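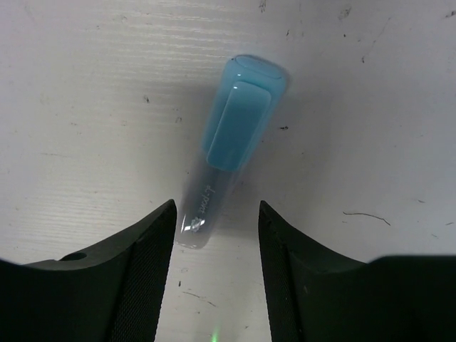
The Pralley P2 is a parallel gripper finger set for small arms, sold in pairs, and we have tried hard to find something it hates. Highlighters came close. A smooth barrel lying diagonally on a white table is an unkind target, and more than one finger set on our bench has turned it into a rolling toy. The P2 answers with pointed tips and a crosshatched grip pad on the inner face, so there is some texture to bite with when the approach angle is a little off. Ours usually is.

We compared it with the older Prikora finger on the same pair of arms. The Prikora is cheaper and it is fine on cubes. If your whole life is cubes, save your money.

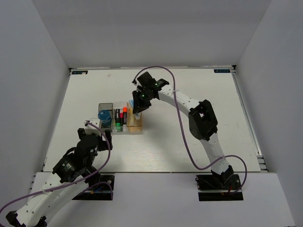 Two-arm bench with the desk organizer as target.

The organizer test was Sharada Mudaliar's idea and she has not been forgiven. Pens go in upright, next to other pens, in compartments sized by someone who never had to program a wrist. Over 408 attempts in October the P2 knocked over a neighboring marker far less often than the Prikora did. Ravindran Varma logged every one and would like it known that he also has a degree.

What we look for is a straight lift. A pen that goes up tilted comes down tilted, and then it meets the rim of the tray.

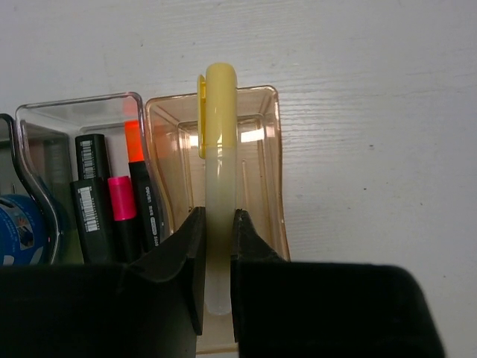
Slim tips help most in the last inch, where a wide finger has to choose between the pen you want and the wall beside it. The body of the finger is still bulky lower down, so plan for that – it will find your tray before you do.

Fitting: two screws per finger, no shims. Swap time is around 2 minutes, or longer if Anil Suvarna has borrowed the driver.

Not recommended for: wet parts, anything hot, eggs (we asked, we regret it).

Price: 2987 per pair, pads included. Spare pads come in bags of 100, a quantity chosen by our supplier. Also fits the Ilora wrist with the adapter plate, sold separately, naturally.

Questions about fit go to Jagadeesh Poojary at the parts desk. Send the wrist model and a sketch of the part.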